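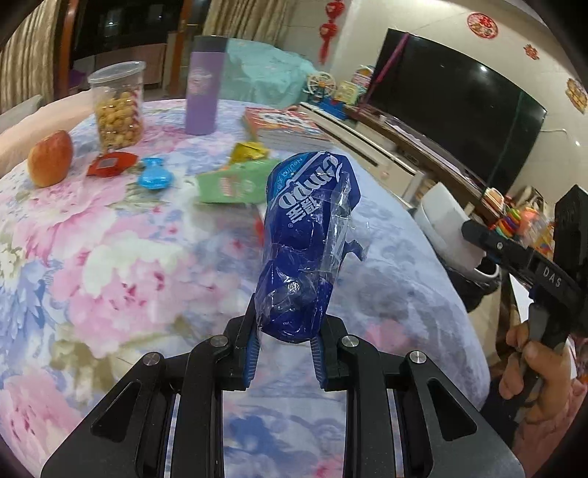
29 January 2018

Stayed in and dealt with the round table. The flowered blanket can stay on until it warms up, but everything on top of it had to find a home. Books to the bedroom, toys to the TV cabinet, snacks into the kitchen cupboard except the jar of puffs, which we'll finish tonight anyway. Ate the apple for lunch.

Citlali Ochoa called at noon and talked for 16 minutes - she wants the stacking rings for her niece if we're done with them. I said to ask me in August.

Paid the electric bill, 78. Need to wash the thermos and buy more rice. Bed early.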